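Subject: Re: [misstead-allotments] Water butts and the hosepipe rule
Date: 30th January

Thanks for this. My replies are below each part, and I have left the rest of your message out to keep it short.

> Are we still meant to be off the mains tap until spring? I went up
> to fill two cans and the handle had gone from the standpipe by the
> lower gate. I wasn't sure if it had been taken off on purpose.

Yes, it was on purpose. The tap by the lower gate is off and drained for the winter, same as last year, and the handle is in the locked box inside the shed. The upper one by the Bomlow Road fence is still live, but please check it is fully shut when you leave. It dripped for most of last winter and we paid for that water.

Both should be back on by the end of February if the frosts have eased. I will post here when they are.

> Also I'd like a second water butt but I don't know what size is
> allowed. The rules sheet says 'reasonable', which doesn't help me
> much. My shed roof is small.

The sheet does need rewriting. In practice anything up to 500 litres has been fine as long as it stands on your own plot, has a lid that fits and isn't up against the neighbour's path. For a small shed roof I would not go that big, as it will hardly ever fill. I have two of the ordinary Letero ones joined with a short length of hose near the top, so the second takes the overflow from the first. That has kept me going through most dry spells without a trip to the tap.

Put it on something solid. Mine stood on bricks laid straight on the soil and by the second summer it had a lean on it. I took it down, dug out a square, put in some 6 inches of hardcore and a slab on top, and it hasn't moved in 5 years. Raise it enough to get a can under the tap before you fix the downpipe, or you will be cutting the pipe again like I did.

> Last thing - is it too early to sow onions? The packet says one
> thing and the chap on the next plot says another.

It isn't too early indoors if you have light for them. I sowed Zamora last week on the back bedroom windowsill, 6 or 7 seeds to a module, and I leave them in clumps when they go out. They push each other apart as they grow. You get smaller onions that way but they keep well enough for us. If your windowsill is dark I would wait until the middle of February, otherwise they go long and thin and fall over. 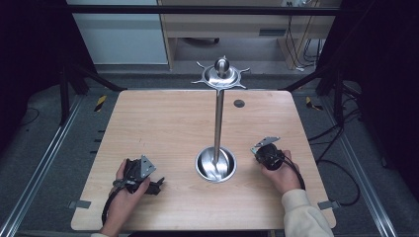 Sets can wait until March. Our end of the site is heavy and stays cold, and the ones I put in early have always bolted. The top plots warm up sooner, which may be why your neighbour gave you a different answer from the packet.

One more thing while I am writing. The skip is booked for the first week of February and will be by the upper gate. It is for site rubbish only - no tyres, no paint and no household stuff. Old glass needs to be wrapped and taped before it goes in. If you want the wood from the broken compost bays on plot 7, take it before then.

Plot 5, Misstead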